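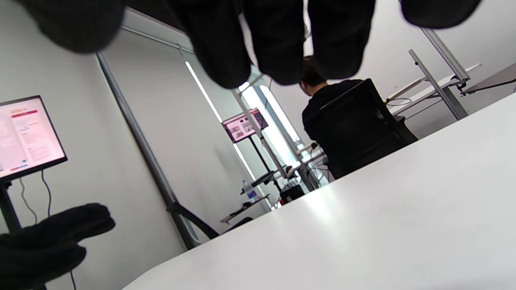 Black knit gloves, white table.

Ok quick one, its Wednesday and I have to be out the door in 30 minutes. A few of you asked what I put on my hands at night now that the heating is on all day. Knuckles like sandpaper every January.

Beeswax balm. Homemade. Four parts oil to one part wax, by weight, and please use a scale, my first batch was done by spoon and came out like a candle. I use sunflower oil. Olive works but I smell like salad.

Melt the wax in a jar set in a pan of water, low heat. Oil in. Stir with a chopstick. Take it off the heat, wait a few mintues, then lavender if you like it. I skip it. Pour into tins and leave the lids off till it sets. Gone grainy? Melt it again and cool it in the fridge.

At night: warm water, pat mostly dry, pea sized bit, cotton gloves over the top. Liesbeth De Bruijn swears by doing her heels too, with socks. Havent tried.

Riet, yes, I still owe you a tin. Lip version next time, it needs more wax and I keep getting teh amount wrong.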